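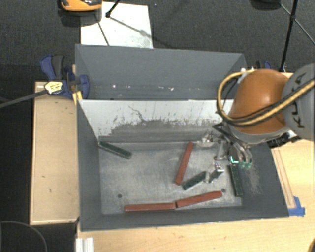
Boltisgate earbuds in Relville stores: your questions

Since the chain put the Boltisgate earbuds back on its shelves we've had a pile of mail asking more or less the same things. Answers below, with as little cheerleading as I can manage.

Didn't Relville drop Boltisgate last year?
Yes. The whole line went in November, from the website first and then from the stores. Relville called it "a seasonal adjustment." The season in question happened to be the one when people buy headphones, and Relville's own Hilter earbuds had just gone on sale. Draw your own line between the dots.

So why are they back?
The press release says customers asked for them. Maybe they did. I'd point out that the Hilter buds have been marked down twice and still sit in stacks by the register in my local store.

Are these the same earbuds that were pulled?
Same name, new model number. Boltisgate says the Bluetooth chip and the charging case have been updated. I asked what was wrong with the old ones and was told nothing was wrong with them. I asked whether old cases work with the new buds and got a link to the product page, which doesn't say.

Is the battery life really 41 hours?
That figure counts every recharge from the case, at half volume, with noise canceling off. I don't know anyone who listens that way. Boltisgate won't give a number with noise canceling on, so I'd assume it's one they don't love.

Will every store have them?
No. Relville lists 362 stores for the first shipment. The website will tell you yours is one of them even when the shelf tag says "coming soon," so call before you drive.

What about the Qiu app?
You need it for firmware updates and to change the touch controls. It wants an account, your location and access to your contacts. You can refuse the contacts and it still works. I haven't heard a good reason why it asks.

Can I trade in my old pair?
There is a trade-in offer, paid in store credit, and the credit can't be used on Boltisgate products. Read that again before you hand anything over.

Should I buy now or wait?
If your current pair works, wait. Launch prices at Relville rarely last, and a company that dropped a brand once can do it again. I would want to know who handles warranty repairs if that happens. So far Relville says Boltisgate and Boltisgate says "the point of purchase."

Last updated 24 Aug 2020

Comments

Yamila Medina
My store had the empty pegs and the sign, no earbuds. The guy at the counter told me to order online, and online told me to pick up in store.

Jinlong Qin
I have the old model and never had a problem with it. Don't see what the new chip is for.

Min-kyu Shim
You're too hard on the Hilter ones. They're fine for calls.

Lanying Fu
@Min-kyu fine for calls if the other person likes wind noise

Ximeng Shen
Does the app still need the location thing if you only use it once to update? Asking for my dad's pair.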